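Week 6: Who speaks in a state report?
Seminar handout, Gender and International Human Rights Law
Posted Apr 12, 2021

Reading: CEDAW, Articles 7 and 18, plus the Storach casebook, chapter on shadow reports. The chapter is 40 pages long and two of them are exciting. You will know them when you get there.

Recap. A state that ratifies the Convention on the Elimination of All Forms of Discrimination Against Women agrees to report on its own progress, which is a bit like grading your own exam and mailing it in. The first report is due within a year, later ones at least every four years. Plenty of them arrive late. Some arrive late and glowing.

Shadow reports are written by women's groups in the country under review. They go to the same committee and often describe what seems to be a different country. When you read the two side by side, start with the verbs. Governments "are considering" and "have taken note." Women's groups write that the shelter closed in August.
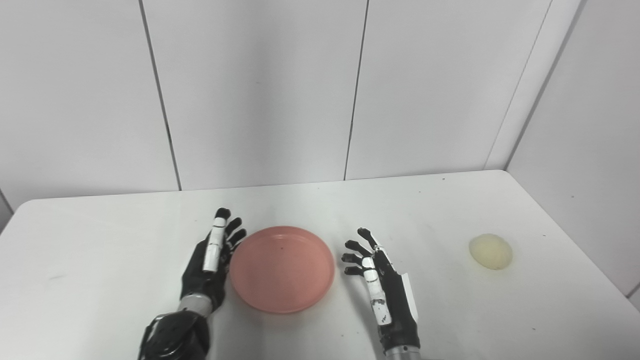
Mehrangiz Taheri objected last week that we treat the shadow report as the honest twin. Her point was that somebody picks who writes it, too, and that the women who get picked tend to live in the capital, speak English and own a printer. A village midwife has as much at stake and no idea there is a deadline.

Fair enough, and it goes on the list of things to argue about. Abbas Dehghan's answer was that a partial voice still beats none. I'd like both of you to find a case that hurts your own side.

Reservations. Article 28 lets a state sign up with exceptions, as long as these don't gut the purpose of the treaty. Who decides what counts as gutting? Mostly other states, by sending politely worded objections - and then carrying on trading as before. Look at Articles 2 and 16 in particular. Marriage and family law is where enthusiasm for equality tends to run out.

For next time
Read the Nambiar essay on reservations, pages 17 to 30. Skip the footnotes on page 29 unless you are avoiding something worse.
Bring one paragraph from any state report and rewrite it without the passive voice. Note what disappears.
Response papers go in the usual folder, with your name on them this time.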